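Workshop Tips: Planning and Budgeting for a Small Bench Arm

Updated 4 March 2025 by Wanda Jasińska

These notes cover what to settle before ordering a tabletop robot arm for a home workshop or a small packing bench. They assume a two-finger gripper and light goods. Prices are what we paid or were quoted, in dollars, before tax.

Set the total first

Our ceiling was 3796 for everything, including the bench work. The arm itself should not take more than two thirds of the total. The remainder goes to the mount, the gripper, power, guarding, spare fingertips and the goods you will spoil while learning. Keep 300 back until the arm has run for a month. We spent ours in the second week on a longer cable set and a replacement power supply.

Payload and reach

Quoted payload is normally at the wrist flange. Subtract the gripper, its bracket, the wrist camera and any cable carried along the forearm. What is left is the weight you can pick up. Check whether the figure holds at full extension; on the Evard arm we looked at, it did not, and the smaller number was in a footnote on the last page of the data sheet.

Measure reach from the shoulder axis to the far corner of the work area, with the gripper pointing straight down. Maximum reach is usually given with the arm stretched out flat, a position of no use for picking. Cut a strip of card to the working length and swing it over the bench from the planned mounting point. Anything the strip does not cover will have to move.

Mounting

A clamp is adequate for a trial. For regular use, bolt through the benchtop with a backing plate underneath. If the top flexes when you lean on it, stiffen it before the arm arrives. Witold Bielecka fitted a crossrail under ours in an afternoon, for the price of the lumber and eight screws.

Gripper

List the items to be handled and write down the narrowest and widest dimension of each. Compare the widest with the jaw opening and leave 3 mm clearance on each side. A book lying flat is often wider than a small gripper will open, so it has to be gripped by the thickness, stood up in a rack, or left to a suction cup. Decide this on paper. Adding suction later means a pump, a hose, another output on the controller and a second round of cable routing.

Fingertips wear out. Ask for the price of a pair and whether they are changed with ordinary screws. Pakon sells theirs only with the complete finger, so read the parts list before comparing gripper prices.

Test goods

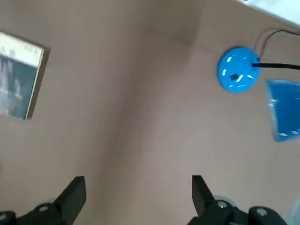
Test goods belong in the budget as a separate line, and they should be as awkward as the real ones. Smooth boxes of one size will make any gripper look good. Choose a mixture of shapes and surfaces: a book is flat and rigid, a round blue disc with a rod and cables attached asks for a planned approach, and translucent plastic is a fair test of both the camera and the fingers. Plain tan cardboard is a cheap background to work over, though a sheet with a fold down it changes shade slightly from one half to the other, and that is worth knowing when setting up color detection. Buy two of anything that crushes.

Lighting and camera

Allow for one diffuse lamp on each side of the bench. Overhead room light alone puts the gripper's shadow on the item at the point where the camera most needs to see it. Check the camera's closest focusing distance against the length of the fingers. Where the two conflict, a longer camera bracket costs less than a different camera.

Power and stopping

Give the arm its own outlet. Put the emergency stop within reach of the operator's usual position and outside the swing of the arm. Wenjie Long's checklist for our bench has 13 items and the stop button is tested first.

Questions for the seller

Is the control software licensed by the year?
Which cables are included, and how long are they?
Who pays freight on a warranty return?
Are joint motors sold singly?
How long will parts be stocked after the model is discontinued?

Get the answers in writing and file them with the invoice.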